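Stripe color uneven on pumpkin buns, Provcombe kitchen
Opened by Chelsea Heywood, Aug 19, 2022

Problem: customer says the orange stripes don't match from bun to bun. Same dough, same tray. Also two buns sent back from an order of 49, tops sunk in the middle. Want this fixed before we print the December menu.

Tried so far – new jar of orange powder, no change. Shorter proof, tops a little better. Swapped the Denska steamer for the old one, no diffrence I can see.

Plated one on the pale lavender plate, left another straight on the green table next to it. Both cream with orange stripes, but the one off the plate looks a bit more golden and shinier, some of its stripes deeper.

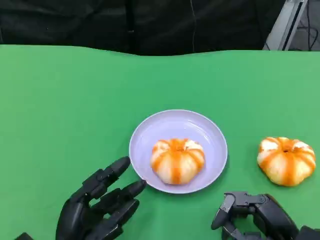

So color first. Jamshid thinks the orange dough is getting rolled by eye and the thick strips come out darker. Makes sense to me. Shirazi recipe card says 100 g orange dough per batch but doesn't say how thin.

Reply, Jamshid Mirzaei: weigh each strip, don't eyeball. Rest the orange dough covered, it dries out quick. Pinch the top closed, don't poke it – poking leaves a dent and it sinks from there. Lid off slowly after steaming.

Chelsea: ok will run 2 trays tommorow, one pinched one poked, same steamer. Stusik order stays on hold till then.

Status: open
Last updated by C. Heywood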